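May 12, 2019

Up way too early again, but the wrist is finally on the arm! Two evenings at the Kikimar workshop and one very long morning at home, and I only lost one screw (it's under the fridge, I heard it go). The joint takes 66 steps to get from folded to floor height, which feels slow, but I'd rather have slow than another dent in the planks.

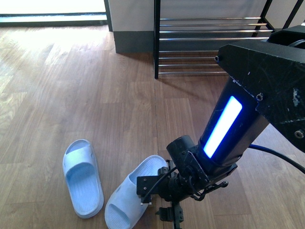
Slides, gripper and the shoe rack behind.

I love that blue light more than I should. The cable is still my big headache — it's thick and stiff and wants to go its own way, so tomorrow I'm trying the softer one from Mühlbauer. Also need to redo the finger pads, and set the grip limit back to 60 before I forget. I've been calling the whole thing Skirndale in my notes and now it's stuck. Coffee, then the laundry, then maybe one more hour on the code!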